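Himia Bench Kit: two-finger arm package for home and shared workshops

Posted in September by the Tefera workshop desk

The Himia Bench Kit is a set of parts and files for putting a small arm on an ordinary table and having it handle light household objects. It is sold without the arm. The kit covers the mounting plate, the Hiltine wrist adapter, the finger drive board, a wiring loom and the Asulero control software. Any six-joint arm with a standard round tool flange and a 24 V supply can be used.

The adapter is machined aluminium, drilled for four cap screws at the wrist and two dowels at the gripper side. Fit the dowels dry. Thread locker goes on the cap screws only, and a small drop is enough. The adapter adds 202 grams to the wrist, and this figure must be entered in the payload page before the first powered move. Leaving it at zero makes the arm sag when it is switched to hand guiding.

Finger travel is set in software. Asulero stores an open position, a closed position and a force ceiling for each object type. Fruit is a sensible first object: it is light and round, and a bruise shows when the force ceiling is too high. Start with one piece at a time.

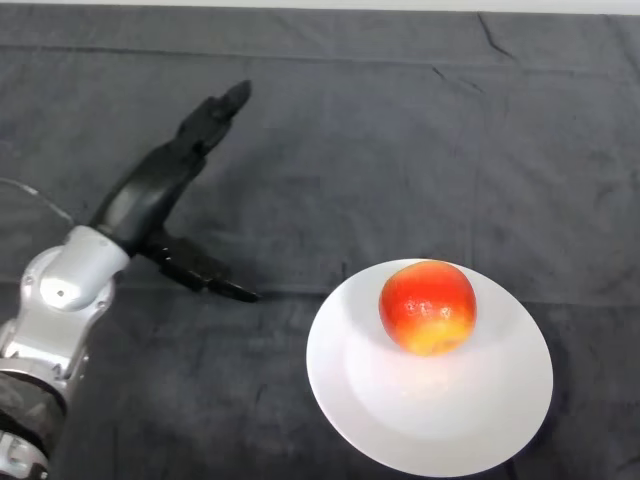
Approach paths should be taught with the fingers open, at a height that clears the rim of any dish on the table. Teach the hover point first, then the grasp point, then the retreat. Asulero will join the three with straight moves unless blending is turned on. Blending is off by default and should stay off until the path has been run at low speed several times.

A plain, dark, matte table covering is recommended for the vision module. Glossy surfaces return highlights that the edge finder treats as outlines. Creases in cloth are tolerated if the contrast threshold is left at its factory value of 100. Lowering it picks up fabric folds as objects.

Cable routing is left to the builder. Allow enough slack for the last joint to turn fully in both directions, and check the loom by hand with the power off. In a shared workshop, save the tool settings under your own profile and log out afterwards. The next user's gripper may have a different mass and centre of gravity.

The drive board is rated for roughly 2,000 grip cycles between calibration checks. The check takes a few minutes and needs only the gauge block supplied.

The kit is priced at $1,290 and ships flat with a printed drilling template. Replacement fingertips, dowels and the loom are available separately. The mounting plate is not suitable for glass tabletops.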